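Against the home label maker

I have read a lot of advice over the years about getting a house in order, and most of it arrives sooner or later at labels. Label the jars. Label the bins, the shelves the bins sit on, the cords behind the television. I've never seen anyone show that it works, unless you accept an after photo taken ten minutes after the labels went on.

My sister-in-law, Bontu Shiferaw, is a believer. She took an online course last year from an outfit called Fosurby, which sells what it calls a "home language." You pay, you get a booklet, and you learn that your family argues over scissors due to a lack of signage. Her pantry now has a label on the flour, which is in a clear jar. I asked who the label was for. She said guests. I have been a guest there many times and have never once needed the flour.

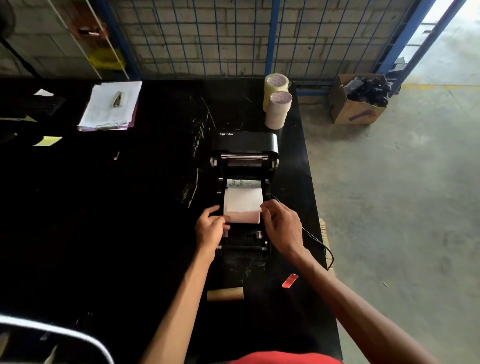

Changing the roll, hands and all.

I should say where I stand. We have a label printer in our house and I've spent more hours with it than I'd like to admit. I went in willing to be convinced. The booklet told us to start with 14 categories for the kitchen, and by the end of the first month we had 17, because things kept turning up that didn't belong anywhere. Birthday candles. The little key that bleeds the radiators. A category called "misc" is forbidden by the booklet, so we had one called "small household," and you can guess what that was.

What bothers me is the claim underneath. Fosurby says a labeled home saves the average family 545 minutes a year of looking for things. I wrote and asked how they got the number. The reply thanked me for my interest and offered me a discount on the garage module. I'd love to know who stood in whose hallway with a stopwatch, and whether they also timed the labeling.

My neighbor Henok Bogale keeps a workshop with no labels in it at all. Coffee cans, cigar boxes, a dresser with one drawer that sticks. Ask him for a quarter-inch washer and he has it in your hand before you've finished the sentence. He's a tidy-minded man who puts things back, and I suspect that is the whole secret. Bontu says he'd be even faster with labels. I don't see how that could be tested, which makes it a very safe thing to say.

The other argument I hear is that labels are for everyone else in the house, the ones who don't know the system. Fair enough in theory. In my house those people don't read them. My son put the rice back in the jar marked LENTILS and then, for most of March, we had a jar that was lying to us. Before the labels we would have looked through the glass.

I'll grant them the freezer. Frozen soup and frozen stew look alike, and a date on the lid has saved us from a couple of bad dinners. Masking tape and a marker did that job for my mother, though, and she never needed a booklet.
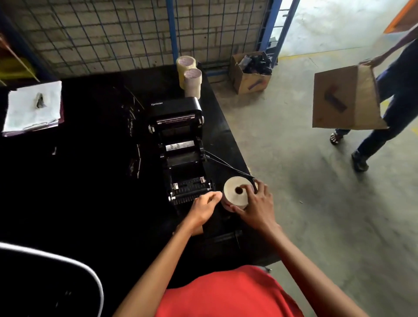
What I'm keeping and what I'm peeling off

Freezer labels stay. So does the one on the fuse box, where guessing wrong means a walk back down the stairs in the dark. Spices can stay too, mostly for the sake of the cumin and the ground coriander.

The flour, sugar, pasta and cereal labels are coming off this weekend, along with the one on the junk drawer and the one on the shelf of towels that says TOWELS. If anyone has a good way of getting the gum off glass, leave it in the comments. Please don't say vinegar unless you've tried it yourself. I have, and I'm still picking at the sugar jar.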